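Making the Bed Is My Favorite Part of the Day
Speaker notes, Loretta Dvorak, Tismont Home Skills evening

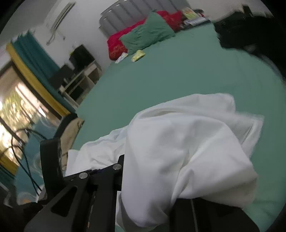

Slide 1. White cloth bunched up on a green fitted sheet, grey headboard behind.

OPENING (stand away from the laptop, slow down!)

Good evening everybody. Thank Souad Ashour for setting up the chairs and for talking me into this. Ask: who made their bed this morning? Wait for hands. Ask: who enjoyed it? Wait for the laugh.

I love this stage of the job. The bottom layer is smooth, that lovely quiet green, and then there's a great big heap of white on top of it. Everything is still to do. Leave the slide up a good while, I come back to it twice.

PART ONE: THE FITTED SHEET

Look at the green. It's smooth because of the corners. Get the two at the head on first, then go to the foot and do those, and pull the last one further under the mattress than feels right. Then one long sweep with the flat of your hand from the middle out.

Tell the Hanmont story here. I ran a guest house there for years, 19 beds, and I learned more about corners in my first January than in my whole life before it. My first boss would drop a pencil on the sheet and watch where it rolled. (Mime the pencil.)

Pocket depth: measure your mattress with the topper on it. Half the people who tell me their sheet pops off bought it before they bought the topper.

PART TWO: THE BIG WHITE HEAP

Point at the slide again. See how the cloth stands up in a round fold, with a flatter, wrinkled part over by the edge of the bed? A bundle like that already has some spread to it, so I'd start from the flat side. Find one corner. Just one! Walk your hand along the hem until you hit the next corner, and now you have a whole edge and the rest is easy.

Demo with the cloth from my bag. Bunch it up properly, don't cheat. Shaimaa Helmy takes the other end.
- corners to the head of the bed
- hands wide apart, lift high, let air get under it
- lower it, don't yank it
- walk around and look from the foot

If the lift goes wrong, laugh and do it again. It went wrong in Nivdale and people liked that bit best.

Creases: a deep one down the middle will mostly relax if you smooth it by hand while the cloth is a little damp. I keep a spray bottle by the linen shelf, plain water. I'm not going to tell anyone to iron a sheet. I have ironed sheets, I put the radio on and had a wonderful time, but I won't tell you to.

PART THREE: HEADBOARDS

Short one, skip if we started late. A padded-looking headboard with grooves, like on the slide, collects dust in those lines. Soft brush, top to bottom, BEFORE the clean bedding goes on. I did it in the wrong order for most of a year.

Joyce Mabula asked me at the Belhaj evening about leaving a gap between mattress and headboard. Yes, a hand's width if the bed will slide, so you can get your fingers down there to tuck.

HANDS-ON (longest part, keep it moving)

Pairs. Cloths are in the blue crate, folding tables stand in for beds. Everyone bunches, finds the corner, lifts, lowers. Swap ends and go again. Nermina Đorđević has the tall tables for anyone who'd sooner not bend.

Go around and look at corners. Say something good to each pair before fixing anything.

QUESTIONS I usually get

Top sheet or no top sheet? Whichever you'll really keep up with. I'm a top sheet person and will happily go on about it over tea.

How often to change? Weekly at my house, more in summer.

Thread count? Feel the cloth first, read the label second.

CLOSE

Thank everyone, tea is at the back, cloths go back in the crate (bunched is fine!). Lights off in the side room by 9.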